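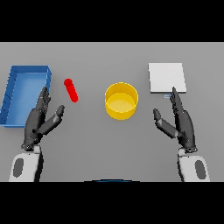 I don't believe most of what is said about drawer organisers. The Mitwood set my sister swore by cost 27 pounds and fitted none of my drawers, and I have measured since.

Shallow trays do earn their keep on a worktop. Put the things you use daily in one and wipe under it on bin day. If a tray is full, something in it belongs elsewhere — usually the batteries.

Vinegar for limescale, yes. Vinegar and bicarbonate together, no. It fizzes, you feel busy, and the scale is still there in the morning.

I also doubt the "one in, one out" rule. I kept it up until June and ended with the same number of spatulas, all worse.

Labels are fine on the freezer. Anywhere else, I'd want convincing.

Sign up to our newsletter for a new tip every fortnight. You can unsubscribe at any time.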